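I moved to Girthorpe in September, four years ago, and the first thing which I learned was that I did not understand the bus. I had studied English for a long time at school and I could read a whole newspaper. But the driver of the 64 said something to me, very fast, and I said "yes, thank you" and sat down, and I arrived in a village with one church and no shops.

So I want to write about learning a language when you are already grown up and already think that you know it. Many people at my work ask me how I did it, and my answer is always too long for the lunch break.

The first winter I had a box of cards. I wrote one word on each card, with the meaning behind, and I carried them in my coat. When I had 400 cards I felt rich. Then I went to the hairdresser and she asked if I was "all right with layers", and I had no card for that. I left with very short hair.

My workplace gave me more words than the box did, I think. At school we learn "to repair". At work people fix, sort, patch up and see to. It took me one year to hear the difference between "I'll see to it" and "I'll see". 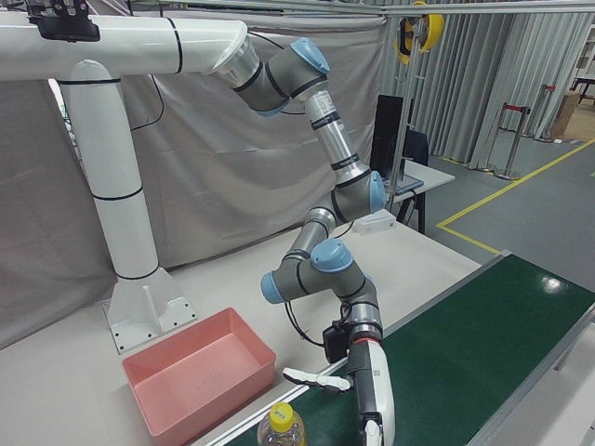 Arm with the pale blue caps, white column on the left.

The second thing that helped me was the radio. I put it on in the kitchen at seven in the morning, when I am not really listening. I did not try to understand. I only let it talk, and after some months I noticed that I was annoyed by a man who spoke about hedges. To be annoyed by somebody, you must follow what he says! I was so happy that I burnt the toast.

The evening class was on Friday, above the Xavier café. There were people who had been here much longer than me and still would not speak on the telephone. I understood them very well. On the telephone there is no face, and there are no hands. I used to write down my sentences before I called the dentist, and then the receptionist would ask a question which was not on my paper.

Small words are still the hardest for me. On the bus, in the car, at the weekend, in the evening but at night. I have asked for the rule and people look at the ceiling and say that it just sounds better. My neighbour is 80 and she corrects me over the fence, always politely — she repeats my sentence in the right form, as if she were agreeing with me. 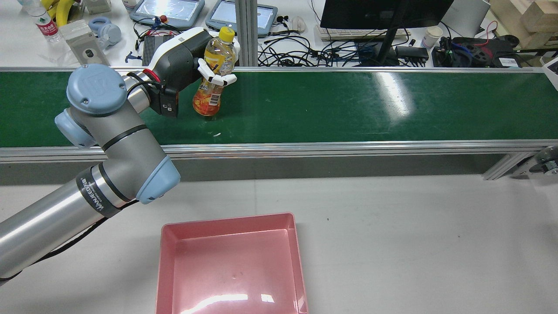 Obadia Mfinanga wrote to me after my last post that he never made cards at all. He read children's books aloud to his daughter every night, and she stopped him at each mistake, and in his opinion a child of six is stricter than any teacher.

I have no daughter, but I borrowed three of those books from the library. There are many words in them for the noises of animals.

Next time I will write about dreams, and in which language I have them.

Last updated: September
73 shares · 3 comments

Bekex
The hairdresser! For me it was the butcher. I pointed at everything for a year.

Undex
I grew up in Girthorpe and I couldn't tell you the rule for "at the weekend" either. My wife says "on the weekend" and we have stopped discussing it.

Bekex
Please do write the one about dreams. Mine are in both, and the grammar is terrible.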